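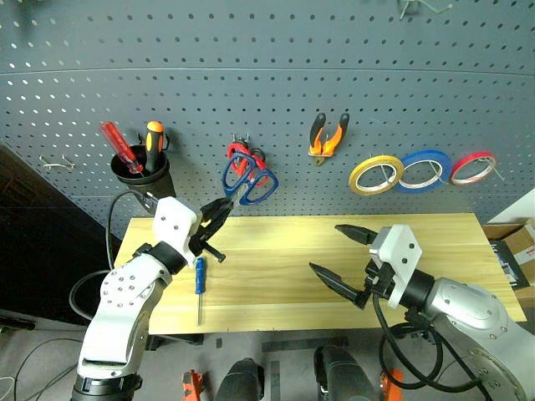
Tool board, repair room, Dristilholm branch.

Progress report to the Mandov Fund
Project: Repair and lending service, Dristilholm and Lodhi branches
Reporting period: second quarter, to the end of June
Prepared by: Kiran Kashyap, project lead

1. Status

The Dristilholm branch is open and lending. The Lodhi branch is behind plan and will open in the next quarter. Spending is within the approved budget, and no change to the grant total is requested.

2. Lending

The loan catalog went live at the start of the period. Items are lent for 14 days with one renewal. Demand has been strongest for sewing machines, carpet cleaners and hedge trimmers. Late returns are a problem for the carpet cleaners only – most borrowers collect them on a Saturday and want two weekends. We have shortened the loan on these items to one week and will report on the effect next quarter.

Deposits were dropped for borrowers who hold a library card. Losses have not risen so far, although the period is too short to draw a firm conclusion.

3. Repair sessions

Evening repair sessions began in the second month, and over 20 households have used them. Lamps, toasters and vacuum cleaners make up most of the work. Items with a damaged power cord are tested before they go back to the owner, and the result is written on the job card. Two items were refused on safety grounds, both of them microwave ovens.

Hand tools and tape for the sessions are kept at Dristilholm. Larger equipment is booked through the catalog.

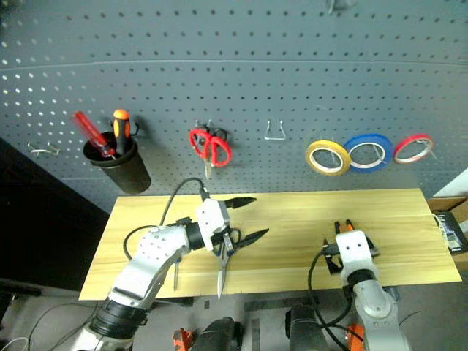
Hand tools and colored tape at the repair room.

4. Lodhi branch

The electrical survey found that the rear circuit cannot carry the planned load. Shivam Prajapati obtained quotes for a new panel, and the work has been awarded to Eltovora. The cost will be met from the contingency line, which will then be fully committed. Shelving has been delivered and is in storage on site. Staff hours set aside for Lodhi were moved to Dristilholm for the quarter and will move back when the panel is signed off.

5. Risks

Electrical work at Lodhi: a further delay would push the opening past the end of the school break. Medium.

Catalog software: the reminder messages fail for borrowers without an email address. Staff are calling these borrowers by phone until the supplier provides a fix. Low.

Parts supply: vacuum belts and fuses are running out faster than forecast. A second supplier has been approved. Low.

6. Next quarter

Complete the panel and open Lodhi. Review the one-week loan on carpet cleaners. Submit the insurance renewal – the present policy covers Dristilholm only.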